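The Second Fifty

Borislav Shehu had the grippers on the floor by the dining room door when Ferdinand came down with the sheet of paper.

"How many is it now?" Borislav asked.

"One hundred and six. We need 156."

"Fifty, then."

"Fifty good ones. The one where you sneezed doesn't count."

It was after four. The class project was due at Gromport in the morning, and the team had agreed back in May that Borislav and Ferdinand would do the table work while the others got the arm running. The arm was called Vonik. It lived on a bench at school and could close its fingers on a foam block if the block was exactly where Vonik expected it to be. For the Bretier round it would have to take packets out of a box, and the packets would be wherever the judges dropped them.

So they were showing it how. One of them would hold a gripper, reach in, squeeze the handle, lift a packet and set it on the cloth. Then he put it back in a different spot and did it again. Every reach was one line on Ferdinand's sheet.

"My mother wants the table by six," Ferdinand said.

"Did she say we could open any of it?"

"She said we could open one when we finish. One."

Borislav pulled a chair out of the way and picked up the gripper. He had been clumsy with it the first day. He used to come in too fast and push the packets into the corner of the box, and then he would use his other hand without thinking, and Ferdinand would draw a line through the entry. Now he went slowly. The flat packets were the hard ones. The fingers slid over them and came up with nothing.

"Keep the bad ones too," he had said to their teacher. "Then it can see what not to do." She had told him to keep them in their own folder and label them, and that had turned into Ferdinand's job as well. 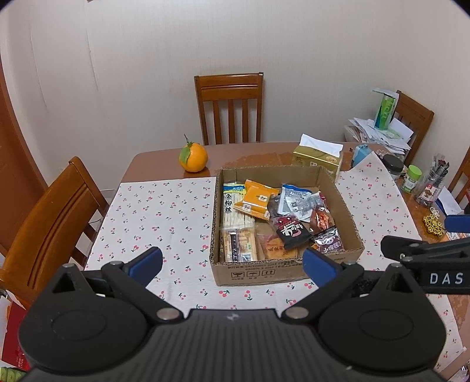
"Go for the fish strips," Ferdinand said.

"I did the fish strips last time."

"You did them from the front. Do them from the side."

Borislav did them from the side. The bag came up on the second squeeze and he held it there until Ferdinand nodded. Upstairs the washing machine started its spin and the ceiling light trembled a little.

They had gone through 10 without a miss when Ferdinand put down the pencil.

"I got a message from school," he said. "They ran Vonik on yesterday's set."

"And?"

"It went to the box. It opened, it went down, and it closed on the side of the box. The cardboard. It lifted the whole box."

Borislav thought about this. "How high?"

"High enough that they stopped it."

"So it got every packet at once."

"The rules say one at a time."

Borislav looked at the wall of the box, where the edge had been torn rough when they cut the flaps off. He tried to remember how many times he had brushed that edge on the way in. He had never thought of it as a mistake. The packet had come out, so Ferdinand had written it down as good.

"I touch the side," he said. "Near the front. I do it almost every time."

"I saw that."

"You didn't say anything."

"You were getting the packets." Ferdinand turned the sheet over and looked at the back, which was blank. "I can go through the old ones tonight and pull out the worst."

"How long will that take?"

"All night, if I watch every one."

"I'll come over after dinner," Borislav said. "You take the first half."

He stood up this time, so that his arm came straight down into the box, and moved his feet until his elbow was out of the way. It felt wrong, and his wrist hurt at once. The first try missed. The second caught a packet by its crimped end, and it swung a bit as he brought it up, clear of the cardboard on every side.

"That one," said Ferdinand, and wrote it down.

They kept on. At half past five his mother looked in, saw the packets on the cloth, and asked if they would be wanting noodles. Ferdinand said yes for both of them. Borislav had his arm in the box and said – without looking up – that he would be there in a minute.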